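I've been reading the Vedilbridge handling guide this month, all 65 pages of it, and I have a bone to pick with page one. It says that before anybody records a demonstration for a gripping task, the work surface should be "cleared of unrelated items." I read that twice, looked up at my own desk, and laughed out loud.

Look, I get why the rule exists. A clean table makes it easy to compare one person's work with another's, and if you're just checking that your fingers close evenly, by all means wipe everything down and put a single block in the middle. My complaint is that people then carry the same rule into home tasks, where it does real harm. Homes aren't clear! Mine has never been clear for longer than an afternoon, and a rulebook for machines that are supposed to help in kitchens and bedrooms ought to start from there.

The set I've been going through (we call it Nemora, after a street I used to live on) has 197 recordings in it. By the Vedilbridge rule I would have to throw out 144 of them for clutter alone. Those are the ones I'd keep if the building were on fire. 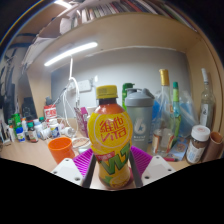 Lemon tea between the fingers, with a shaker bottle right behind it and plenty of other company on the desk.

Take a grab like that one. There's an orange cup to one side, clear glass bottles farther back, little medicine and pill containers grouped on the left, and a white cable looping down onto the desk. If a machine is ever going to fetch somebody a drink, it has to pick the right bottle out of a crowd like that and leave the glass alone. I can't see how you'd teach it that on a bare table.

So what would I put in the guide instead? First, leave the surface the way you found it, and write down that you did. A one-line note is plenty. Second, keep the safety part strict, much stricter than it is now. Glass, medicine and power cords should each get their own line on the sheet, and the person holding the tool should check them off before starting. The current guide spends four pages on tidiness and one paragraph on breakables — that balance seems upside down to me.

Third, and I know this one will annoy people, ask before you record somebody's shelf. Labels on medicine can say a lot about a person. The Bensaid rules handle this pretty well, with a plain consent form and a second look at everything before it gets shared. It's slow, and I grumble every time I fill one out, but I'd copy it word for word.

A friend who works with the Grostico checklist tells me I'm being romantic about mess, and that clutter can always be added later, once the basics are solid. Maybe so. I've just watched "later" slide from April into the next year too many times to plan around it. Comments on the Vedilbridge draft are still open, and mine is going in tonight, coffee stains and all.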